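Gurberg Adult Evening School
Everyday Kitchen Skills, Handout 4: Setting Up and Building a Sandwich
Please bring this sheet with you in July, we will come back to it

Welcome back, everybody, and thank you for being so patient with last session's bread knives. Tonight we slow right down and practice laying things out and stacking them with the Bielecka play food set, so you can build the same sandwich again and again (and nobody goes home smelling of bacon!).

1. Build from the bottom up

Bread first, then the lettuce, then whatever goes across it. Let the leaf spread out and be a bit frilly at the edges, it doesn't have to match the shape of the bread. Lay the meat on a slant if you like the look of it. Keep the top slice off to one side until you are quite happy with the filling. 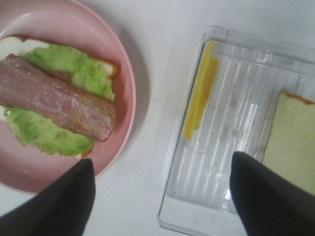 Fig. 1. Filling on the lettuce, with the second slice still in the tray.

2. Keep the next pieces close

I am a great believer in having the next thing within easy reach of the plate. Stand the pieces up in the rack if they will stand, and leave a little elbow room in front.

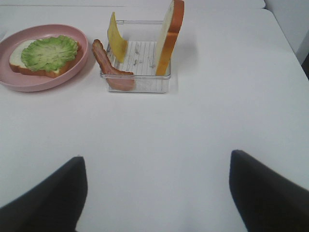
Fig. 2. Bread and lettuce on the plate, bacon waiting in the rack.

3. Adding the bacon

One strip at a time, please. Set the first one down across the leaf and have a look at it before you add the next. A bit of bread showing at the side is fine, and I rather like it that way. 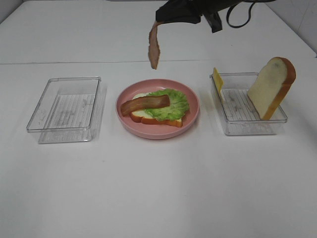
Fig. 3. One strip laid across the lettuce and another held above the table.

4. Laying out your place

When you start over, put the plate in the middle and a container on either side, and clear away everything else. I know this feels fussy, but after 22 sandwiches you will be glad of it, I promise.
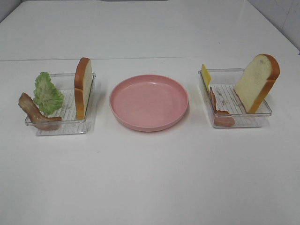
Fig. 4. Plate in the center, ingredients to the left and right.

For next time: work in groups of 2, one building and one calling out the layers, then swap. Read the Atine sheet on packed lunches. Aprons are on the hooks by the Morov Street door.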